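From: Wendell Pettigrew
Subject: Re: Proltska open day, worth going?

Xiomara Greenberg wrote:
> Did anyone get to the Proltska demo on Friday? The flyer
> promised "everyday household tasks, live". We might have
> money for one arm next year and I'd like a view from
> somebody who isn't selling them.

I went, and stayed for both sessions. The task was an orange and a small white bowl on top of a metal cabinet, with the drawers underneath as the harder part. The chap from Flitedel talked very well. I'd have liked less talk and more runs.
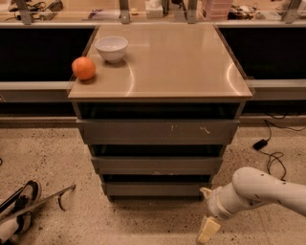

I asked what happens if you move the bowl to the other side. He said the model had seen 3000 runs and would cope. Could we try it? Perhaps after lunch. After lunch we got 3 attempts, 2 of them good, with the bowl back where it had been all morning.

The drawers I can't judge. I was told they work "most days", and I have no idea what to do with that. No failure figures on the handout either, though it does run to 29 pages.

I wouldn't spend anything yet. If they let us bring our own crockery in November I'll go again.

Wendell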